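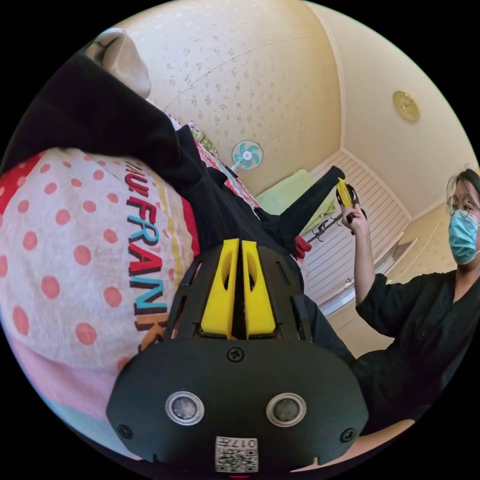 Can a robot tidy a bedroom yet?

Will it make my bed?
Not well. A polka-dot cushion, a green pillow and a black jacket or coat on one bed is still a hard job – soft things never fold the same way twice.

What about the Lekota at 599 dollars?
I tried it for two weeks. It dropped 5 shirts and hung up 2.

Should I wait for the next one?
Dexter Mercado at Niltia says September. I'd want to see it handle a sleeve before paying – a demo video won't do.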